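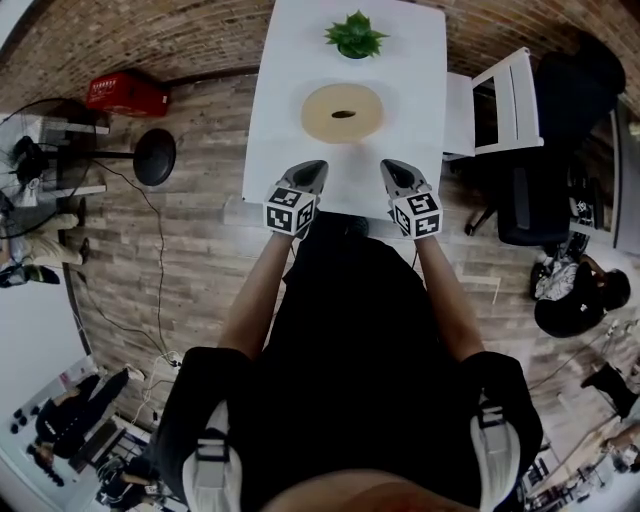

Photograph: Prodix

Teaching by hand at Wurton

Last updated: 2022-05-11

The handling trials at Wurton began with a plain question from the production side: could a machine learn to pick up soft ring-shaped parts that do not keep their shape? The fixed arms on the packing line cope well with cartons. A padded ring deforms under grip, and the position of its hole shifts with each lift. Programming that motion point by point had been tried on the old cell and dropped.

The method now in use comes from Prodix, the integrator. An operator holds a gripper in each hand and does the job at a table. The printed marker cubes on the backs of the grippers give the software a position and angle for each tool, and a head camera supplies the operator's view. Each pass at the task is stored as one demonstration. By the end of the first month the Wurton set held 1,192 of them, of which 70 were set aside for testing and never used in training.

For the people doing it, the work differs from packing in several respects. The hands are further from the part, and there is no sense of touch beyond what comes back through the grip. Operators who had packed by hand for years found that they relied on their fingertips to find the edge of a ring, and had to learn to judge it by eye. Most needed a full shift before their passes were steady enough to keep. Speed is of little use. A slow, even approach gives cleaner data than a quick one, and operators trained to a line rate took time to accept this.

Sessions are set at 100 passes, with a break at the halfway mark. The limit was lower at first and was raised once shoulder straps with wider padding had been issued. Wrist strain remains the most common complaint. Prodix has supplied a lighter handle for trial, though the balance is said to be worse with the fingers fully open.

Pay was the harder matter. Demonstration work had no grade under the existing agreement, and the first 6 operators were paid at their packing rate. A separate grade was settled in the spring, one step above packing and one below line setting. It covers recording, the first check of each pass, and the relabelling of failed ones. A failed pass is kept if the fault is clear, for instance a ring dropped after a good grip, and deleted if the markers were hidden from the camera for more than a moment.

The rota was redrawn at the same time. Recording is shared out by the week, and no operator does it for two weeks running. Those on recording do not count towards the packing headcount, a point the shift leads had pressed for after the line ran short during the first trials.

What happens to the packing jobs is less settled. Prinska, which runs a similar line and started a year earlier, kept its packing staff but filled no vacancies while the trained cell was being proved. Wurton has agreed to the same terms until the end of the trial and has made no promise beyond it. The trained cell handles the stiffer rings without help. On the softest grade it still needs a person beside it to reset missed lifts, and that post is filled from the recording rota.

The next stage adds a second part, a flat pad with a tie at each corner. New demonstrations are due to start once the table height has been made adjustable, a change asked for by the operators in their first week.

Related
Unnithan moves its inspection benches to a two-shift pattern
Soft parts, hard limits: grip force on mixed lines
Prinska one year on: what the line staff do now
Grading new work under old agreements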